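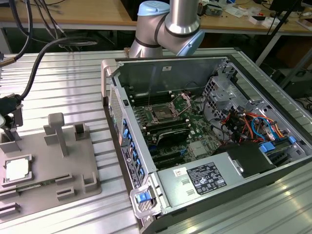
Kurs Rechnerarchitektur, Skript zu Einheit 2: Speicher und Cache

Caches sind großartig! Ein bisschen schneller Speicher nah am Kern, und plötzlich läuft alles flüssig - sofern die Daten lokal liegen.
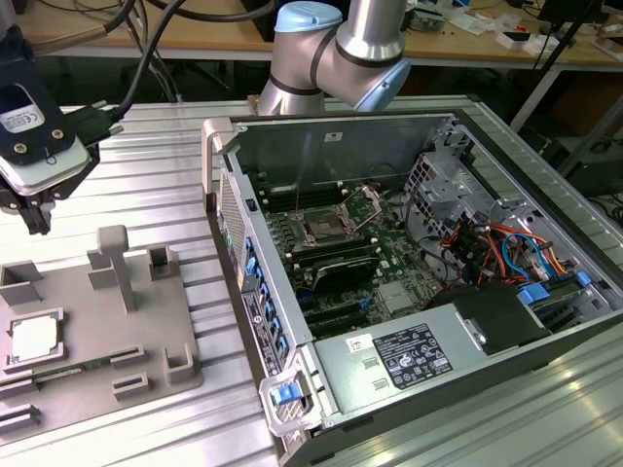
Offener Tower, auf der Seite liegend

Unser Übungsrechner Trelum braucht für einen Zugriff auf den Hauptspeicher rund 116 Takte, bei einem Treffer im L1 nur 2. 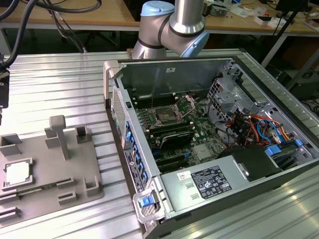 Rechnet das einmal für eine Schleife mit 2000 Zugriffen durch, erst ohne Cache, dann mit lauter Treffern. Der Unterschied ist riesig!

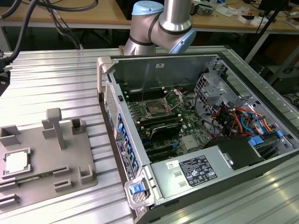 Aufgaben bis zur nächsten Übung

Simulator Zurnik starten, Matrix zeilenweise und spaltenweise durchlaufen, Fehlzugriffe notieren.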